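Zedinley Community Garden, general meeting, 28 Jun 2023

Hi all, I got landed with the notes again, so forgive the spelling. We started late because the kettle took forever and half of us were still outside arguing over the compost bays.

Plot fees first. We had 32 members on the books last season and 19 have renewed so far. Fees stay at $46 for a full plot. Lowri wanted a half-plot rate for newcomers -- I liked that a lot -- and we voted it through with no one against. She'll work out the price before July.
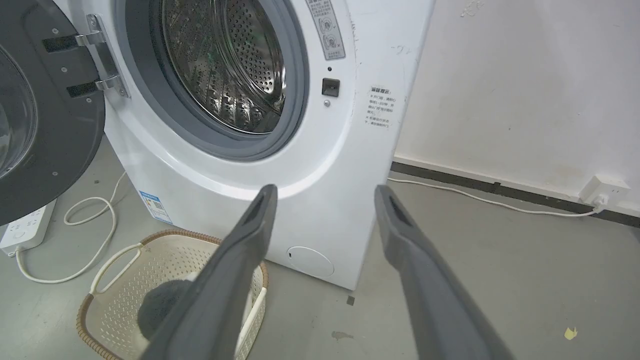 Notes by Lucie Pelletier

Next up was the laundry nook, which went quicker than I expected! Please wash the garden gloves and frost cloths in there as needed, but shake the dirt off outside first. Leave the washer door open when you've finished.

Then the long one, the Prydderch Lane fence. The neighbours would like it lower and we'd like it standing, full stop. I said I'd go and have a cuppa with them (wish me luck). Lowri is getting a quote from Koltach for new posts.

Seeds: we've got $100 to spend. Broad beans and garlic were the favourites, and someone put in a plea for more colour along the path, so poppies too. Send me your wish list by the end of next week.

Moved by Lowri Eynon that we close, seconded by me. Next meeting is in July, same shed, and it's my turn to bring the slice.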